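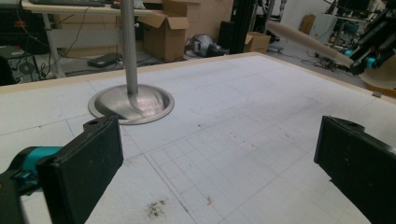
Workshop Tips: Keeping a Bench for Hand-Held Gripper Work

Wetau Workshop Services. Page revised 11/19/25.

These tips are for staff and visiting students who use the demonstration benches at Wetau. They were drawn up during the Ternix study, in which people carry out ordinary kitchen and household tasks with a hand-held gripper in each hand, and the recordings are used to teach a robot arm the same movements. Most of the advice would apply to any bench where small objects are handled repeatedly and have to be put back in a known place.

Marking out the surface

A white working surface with a faint grid is preferred. Draw the lines lightly, with a hard pencil and a long straight edge. Heavy lines are difficult to remove and may be mistaken for the edge of an object when recordings are processed.

It is acceptable to use more than one size of square. Small squares are useful where objects are picked up and set down. Larger squares will do for the outer part of the table. Where the grid is on sheets of paper, join the sheets before any object is placed, and press the joins flat with a clean cloth. A raised join will catch the handle of a spoon.

Old lines need not be rubbed out between tasks unless they cross the new starting position.

Placing the object

The study found that the starting position of the object mattered more than the speed of the person. In the first series every demonstration of the spoon task began from one place, and the trained arm managed 11 successful lifts out of 30 when the spoon was put down elsewhere. The second series used 15 different starting positions, and the arm managed 24 out of 30. The total number of demonstrations was 2000 in each series.

For bench users the practical points are these.

1. Write the list of starting positions before the session and keep it beside the bench.

2. Turn long objects as well as moving them. A spoon that always lies parallel to the table edge teaches very little.

3. Leave enough clear surface for both grippers to approach. Fixed items, such as a stand with a heavy base, should stay where they are for the whole series.

4. Return the object by hand between demonstrations. Using the gripper to tidy up adds movements that then have to be cut from the recording. 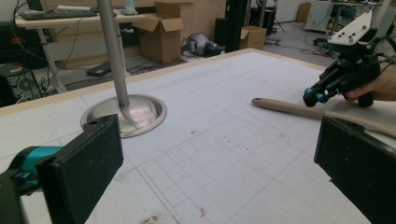

Wooden spoon lying diagonally on the marked surface, with a second gripper held over the table.

Choosing and caring for wooden utensils

Plain wooden spoons are recommended for first sessions. They are cheap and light, and they are not easily damaged by a poor grip. Metal utensils may be introduced later, once the user is accustomed to the opening and closing of the fingers.

Wash new wooden utensils in warm water with a little washing-up liquid, rinse them, and stand them upright to dry overnight. Do not soak them. If the grain rises, rub the handle down with fine abrasive paper, always along its length, and wipe off the dust before the utensil goes back on the bench. Do not oil utensils intended for gripper work. An oiled handle slides between the pads, and the oil marks paper surfaces permanently.

A utensil used on the benches must not be returned to the kitchen.

Holding the grippers

Users should stand square to the table with both elbows slightly bent. Keep the fingers of the gripper open until they are on either side of the object, pause for a moment, and then close them. The pause makes the point of contact much easier to find afterwards.

Marker plates fitted to the top of a gripper should be kept uncovered. Long sleeves should be pushed back far enough that they cannot fall over the plate, and the plate itself should be wiped with a dry cloth only. Where a cable is fitted, let it run away from the working side of the table and check that it does not pull at the wrist when the arm is extended.
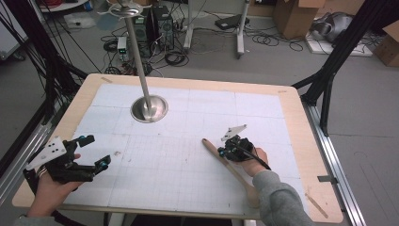 Two-handed working: the left gripper open above the paper, the right gripper holding the spoon.

Cleaning

Crumbs, dust and pencil debris gather quickly on a white surface. The following routine has been adopted for the benches in the Meijer room.

Before a session, brush the surface from the far side towards the near edge with a soft, dry brush. Collect the sweepings in a dustpan and do not push them on to the floor.

Smudges on paper should be lifted with a soft eraser. Water will cockle the sheet. Smudges on a hard white top may be taken off with a barely damp cloth, after which the grid must be checked and redrawn where it has faded.

Gripper pads should be wiped at the end of each day. Dust on the pads reduces their hold on smooth wood, and in the Ternix records a number of dropped spoons were put down to this alone.

Polished steel bases show every fingerprint. Buff them with a dry microfibre cloth, and avoid spray polish near the grid.

Lighting and reflections

Even light from overhead is best. Bright steel will always reflect something of the room, and no attempt should be made to dull it with tape or powder in the middle of a series. If an item has to be changed, change it between series and enter the change in the bench book. The Prineck sheets, kept in the same folder, have a column for the purpose.
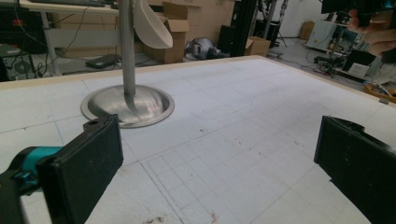 Vasilică Lungu has written to say that the advice on starting positions should go further, and that the order of the list ought to be shuffled for each person. When people work through the positions in the same order, the later ones are always done with tired hands, and the arm learns the tired version. The point is accepted. Shuffled lists will be issued with the bench book from September.

Requests for paper, brushes and replacement pads should be made to Wetau Workshop Services in writing, stating the bench and the series for which they are needed.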